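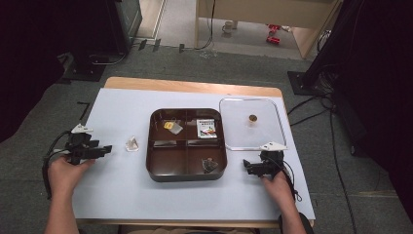
October, 6:40 in the morning

Meter reading 2,523 at the street box, taken before anyone in the house had run a tap. Last night at 10:15 it read the same, so the line between the box and the house is holding pressure. The leak, if there is one, is on the irrigation side, downstream of the shutoff I closed at dinner.

Opened the shutoff at 6:50 and left everything else alone. By 7:20 the small dial had moved. Closed it again and wrote the figure on the garage wall next to the others. Wenceslao Quezada says a dial that size will creep with temperature. I do not believe him, but I will repeat the test at noon when the pipe is warmer and see whether the rate changes.

Zone two is the likely one. It was trenched by the previous owner at a depth of one shovel blade, and the roots of the pepper tree have had years to work on it. Zones one and three were redone in copper and poly by Wayne Cheetham, who charges more than anyone on Driston Road and buries everything at eighteen inches.

Called Espinoza at 8:00 when the counter opened. They have the one-inch slip couplings but not the valve. The Osard valve body is on order, and Abundio Ocampo at the counter would not commit to a date. He offered a rebuilt one. I asked what had been rebuilt and he said the diaphragm. The diaphragm was never my problem. The bonnet threads are, and those cannot be rebuilt. Left my number.

Dug from 9:00 to 11:30. Soil is dry to four inches, then damp, then dry again past the third sprinkler head. The damp stretch is the length of my arm and sits directly over the tee. Did not reach the tee. The clay there is compacted and I was using the trenching spade, a poor tool for it. Need the mattock back from Evaristo Arellano, who has had it since he pulled his hedge.

Noon test: same interval, same movement on the dial. Temperature is ruled out as far as I am concerned. Told Wenceslao. He asked what the morning temperature had been and I had not written it down.

Water bill came in the afternoon mail. $291, against $206 for the same period last year. The rate went up in July, so part of the difference is theirs. Worked it out on the back of the envelope: at the old rate the bill would still have been well over last year's. The utility will credit a leak once if there is a receipt for the repair, so the couplings have to go on a separate ticket from the garden things.

Kikis has decided the open trench is hers. Laid two boards across it and she went in at the end I had left uncovered. Washed the dog with a bucket filled in the kitchen - no irrigation water until this is done.

The lemon is dropping leaves on the south side. Will hand-water it and the two figs tonight, one bucket each.

Evaristo is bringing the mattock at 7:30 tomorrow. Shutoff closed at 9:05 p.m.; meter to be read again before breakfast.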